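Brikolano Table Cell: single-arm work table with two-finger gripper

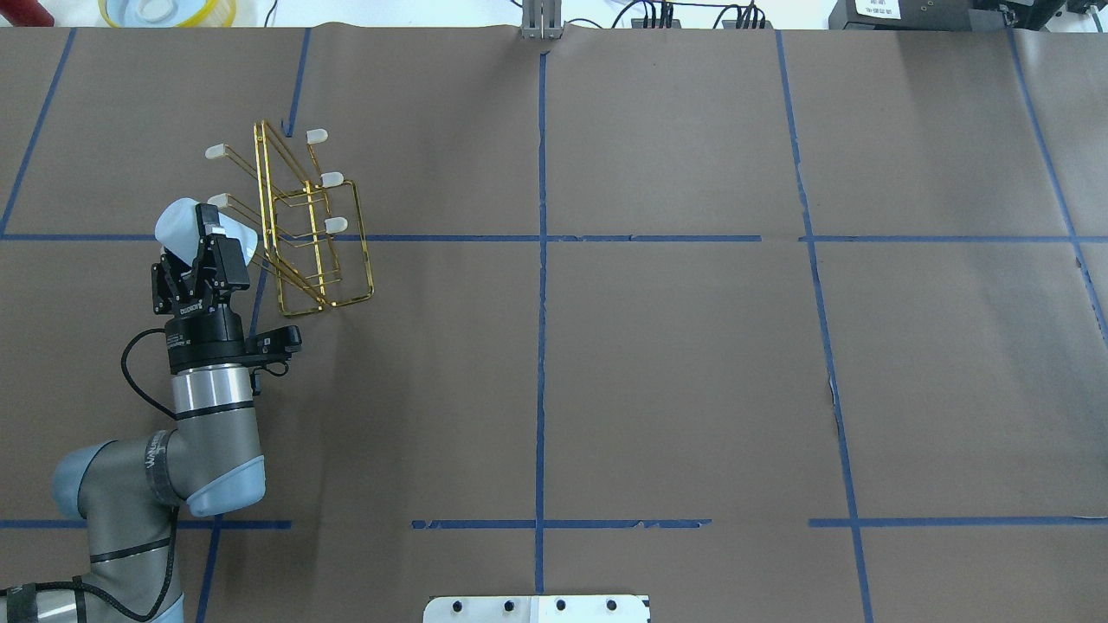

The Table Cell is delivered by Cuypers as one arm, one gripper, one table and the control electronics. It is meant for small workshops and teaching rooms where the tasks change often and the person who runs the cell is also the person who repairs it.

Setting up

Place the table on a flat floor and lock the feet before you mount the arm. Tighten the base bolts crosswise, in two rounds. Connect the arm cable last and leave a free loop at the wrist, so that the cable does not pull when the wrist turns to its end position. The first start takes 24 minutes, and most of this time is the joint check, which must not be interrupted.

Table surface

We cover the table with brown paper and divide it into rectangles with blue painter's tape. The tape shows the operator where to put each part back after a run. The paper becomes creased and the tape will tear in the places where the gripper passes often. Small gaps do no harm. Please replace a line when it can no longer be followed by eye, and replace the paper when an edge starts to lift. Each delivery contains 3 rolls of tape.

Gripper care

Every 1,000 cycles, open the gripper fully, switch off the power and wipe the inside of both fingers with a dry cloth. Do not use oil. If a light plastic part turns in the grip, first clean the fingers and try again, and only then raise the closing force by one step. When you remove the gripper from the flange, support the bracket with your other hand, because its screws are shared with the gripper plate. My colleague Roel Meijer has repaired several bent brackets, and all of them came from this moment.

Thin wire parts, such as small racks, should be gripped on a straight rod and never on a rubber tip.

Spare parts

Finger set, bracket, wrist cable and joint caps are in stock in Claltitthorpe. Joint caps are sold one by one. Orders that reach us before 13:00 leave the same day, except in November, when we do the stock count. For a repair, please write the serial number on the outside of the box.

Text: Hanneke Dierckx, service desk

Contact: Cuypers service desk, Claltitthorpe | © Cuypers | Back to top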